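Ticket 4: Cloth episodes rejected at the check stage, home collection set
Opened by: Lok-yiu Chiang
Assigned to: Qiuyue Han
Status: closed, with a follow-up on the handling rules
Opened: September 10, 2019

What I reported

Hi Qiuyue, me again, sorry! I've got a batch of folding and picking-up episodes from the Womwood homes and the checker keeps throwing them out. The message is always the same one, "grip state unclear", and it comes up on cloth and only on cloth. Cups are fine, boxes are fine, the wretched TV remote is fine. Anything soft and it sulks.

I've been through the handling rules twice and as far as I can tell we're keeping to them. Both fingers closed before the lift, no free hand on the object, tool held level until the cloth clears the bed. Could it be the new version of the checker that Hivero put out? Everything was going through before that, or at least I never got an email telling me otherwise.

What I tried before bothering you

Restarted the upload tool. No change.

Wiped the two round windows on the gripper plate with the proper cloth (not my sleeve, I have learnt). No change.

Swapped to the other gripper, the one from the Quintana kit. Same message on the very next cloth episode, so I stopped blaming the hardware.

Ran 15 old cloth episodes through the new checker. It rejected the lot, and these were ones it had been perfectly happy with before. That's when I opened the ticket.

Reply from Qiuyue, pasted in from chat so it's all in one place

"Send me a view from the moment of the grip, please, one where I can see both fingers. And tell me which rule you think applies, because there are two for cloth and people mix them up."

Well, I didn't know there were two. I'd been using rule 2, the general one for small objects, which says the item should sit between the fingertips with a bit showing on either side. Rule 4 is the cloth one and it's tucked away on the page after the cleaning instructions. It says to pinch a single gathered fold, let the rest hang free, and keep the hanging part from going over the fingers or the gap between them. I dug out a bedroom one with the spotty pink cloth and sent it over.

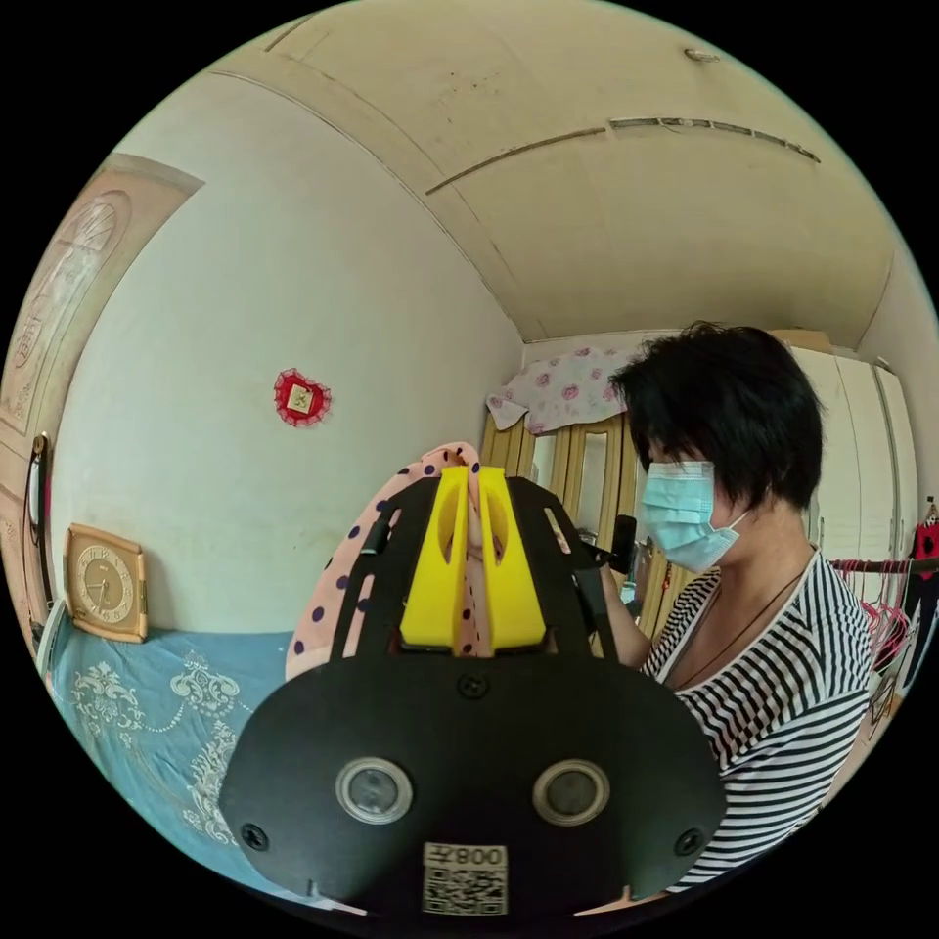
What Qiuyue found

1. The pinch itself is all right. The cloth is gathered between the two yellow fingers and bunches up above the tips, and she was happy that you can make out both fingers. So that bit of rule 4 is met, more by luck than by my having read it.

2. The drape wants watching. It goes off to the left and spreads out behind the left arm, over towards the bed. Rule 4 allows that as long as the fingers stay clear, but she'd like people to get into the habit of checking which way the loose part is hanging before they lift.

3. The label was wrong, and this was the real culprit. I'd been filing everything under "small object" and the old checker never looked at that field. The new one does. It goes looking for an item with a tidy outline, finds a floppy heap of fabric instead and gives up. Fair enough, really.

4. People nearby. She asked whether everyone who might turn up in an episode had signed the home form, faces and all, mask or no mask. The rule covers anyone in view, including whoever's got their head bent over the tool. They have, and I've added the form reference to the batch notes — I should have done that at the start.

Fix

Changed the label from "small object" to "cloth" on the old episodes and ran them again. All 15 passed. Did the same for the new batch and the "grip state unclear" message has gone. I did a little dance in the kitchen.

Follow-up

Qiuyue is moving rule 4 up next to rule 2 so that they sit on the same page, and the upload tool will ask "hard or soft?" before it lets you pick a label. That goes out to the Tivuvwood teams as well, who've apparently been sending in tea towels as small objects for ages without a squeak from the checker. I feel a lot better about myself now.

One thing still open: what do we do with things that are half and half, like a purse or a slipper? I've been putting slippers under "small object" and they do pass, but the sole is stiff and the top isn't, so I could argue it either way. Qiuyue says leave them as they are for now and she'll have an answer in the November version of the rules.

Closing this one. I'll open a separate ticket for the slippers.

Lok-yiu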